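Flernthorpe Appeals: a collection of missing-person notices from local news

Version 3, November release

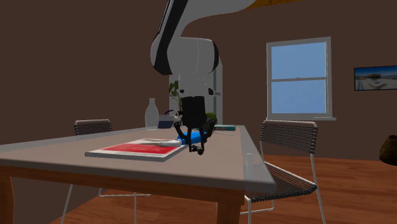 Flernthorpe Appeals is a text collection of short news items in which police or relatives ask the public for help finding someone. It was put together to study how these notices are written: what comes first, how places and clothing are given, how a story changes between the first appeal and later updates, and how often an outlet goes back to say the person has been found.

The collection has 4,000 items. Of these, 3,000 are first appeals and the rest are follow-ups. A follow-up can be a repeat of the appeal, a new sighting, a release of further details by police, or a notice that the search is over. There are 1,943 separate cases, so many cases have more than one item, often from competing outlets working from the same police statement.

Where the text comes from

Items were gathered from the public pages of local and regional news sites that agreed to take part. Agreements were handled through Likbridge, who also ran the first round of cleaning. No text was taken from social media, comment sections or private family pages. Items behind a paywall were left out even where the outlet offered access.

We kept an item if the main subject was a person whose whereabouts were unknown when it was published. Court reports, inquest reports and long features looking back at old cases were dropped. So were appeals for witnesses where the person in question was a suspect.

Names and personal details

All names of missing people, relatives and officers have been replaced with codes. A person keeps the same code in every item for that case, so P1 in the first appeal is P1 in the update. Ages are kept as a band. Street names and house numbers are removed, as are phone numbers, case reference numbers and vehicle plates. Towns are kept only when the item also names a larger city nearby.

Clothing, height, hair and similar details are kept, as they are one of the main things the collection is used to study. Medical details are a harder matter. Version 2 left them in. In this version they are masked with the tag MEDICAL unless the outlet only used a general phrase such as "needs regular medication."

Photos and CCTV stills that ran with the original stories are not part of the release, and neither are their captions. A yes/no field records whether the original item carried a picture of the person.

Files

appeals.csv - one row per item
cases.csv - one row per case
labels.csv - sentence labels, linked to items by item_id
CHANGES.txt - differences from earlier versions
TERMS.txt - conditions of use

Main fields in appeals.csv

item_id: unique to the item
case_id: shared by all items on the same case
outlet_code: the outlet, coded
month: month of publication, without the day
item_type: first, repeat, sighting, details or closed
has_picture: yes or no
headline: text, masked
body: text, masked

The file is UTF-8 with commas as separators and double quotes around text fields. Line breaks inside a body are kept, which some spreadsheet programs handle badly. Load it with a proper CSV reader.

Sentence labels

Every sentence in the body has one label: last seen, appearance, concern, quote from police, quote from family, request to public, background, or other. Labeling was done by staff at Gerance using a written guide. Two people labeled each item separately and a third settled the differences. The most common disagreement was between concern and quote from family, where a paraphrased relative says they are worried. The guide now says to use the quote labels only for words inside quotation marks. Labels made before that rule were checked again, but a few old ones may remain.

Known problems

Outlets often publish the police statement almost word for word, so near-duplicates are common. We did not remove them. If you are training or testing a model, split by case_id and not by item_id, or the same sentences will show up on both sides.

A missing "closed" item does not mean the person was not found. Many outlets simply delete the first appeal when someone turns up, or add a line at the top without running a new story. Do not use the collection to estimate how many missing people come home.

Coverage is uneven. The outlet with the most items supplies far more than the smallest, and 20 outlets supplied only first appeals. Large towns are better covered than rural areas. Some cases get several stories and others get two sentences, and this should not be read as a measure of how serious the case was.

The Hồ tokenizer, which we used for sentence splitting, breaks wrongly after "Det." and "Sgt." in some bodies. We fixed the ones we found by hand.

Conditions of use

The collection is for research and teaching. You may not try to identify anyone in it, contact families or match items to live cases. If an outlet or a relative asks for an item to be taken down, it is removed from the next release and we ask users to delete their copy - the item_ids are listed in CHANGES.txt.

Changes since version 2

Medical details masked. Duplicate case_ids merged where two outlets gave the same person different ages. The field "region" dropped, as it was blank for most rows. Sentence labels moved out of appeals.csv into their own file.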